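Waken screwdriving kit – anyone running it?

benchfit_32
22 Jan 2019
We have had the Waken screwdriving kit on one arm since August. It ships with a wrist camera, a tool holder and the Garnby sequencing software. List price was 3750. Our job is M4 screws into a two-part fixture block with a printed insert between the halves.

Seating is fine once the bit is in the recess. Finding the recess is the slow part. The kit does a small spiral search at low speed, and the default radius is too wide for black screws in a white part. 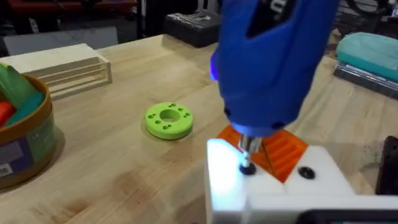
I cut the radius by half and lowered the approach speed. Over 587 screws I logged four cam-outs, all at the same hole. The driver's own light also washes out white surfaces near the nose, so I lock exposure before the search starts.

torqlimit
Four at one hole is a fixture problem. Check whether the block shifts when the bit lands.

benchfit_32
Checked with an indicator. No movement I can measure. I suspect the hole angle.

skist_user
For 3750 I would expect a driver with torque feedback. The Skistalel unit has it and the search is faster. Handheld drivers have a clutch and that is all you get.

torqlimit
Skistalel also wants its own controller – add that before comparing. Clutch is adequate for plastic.

skist_user
Adequate until you need records for every screw. We do.

benchfit_32
We don't. Zerouali sells a stiffer holder for 400 that fits the Waken plate. I have one on order and will post the numbers for that hole.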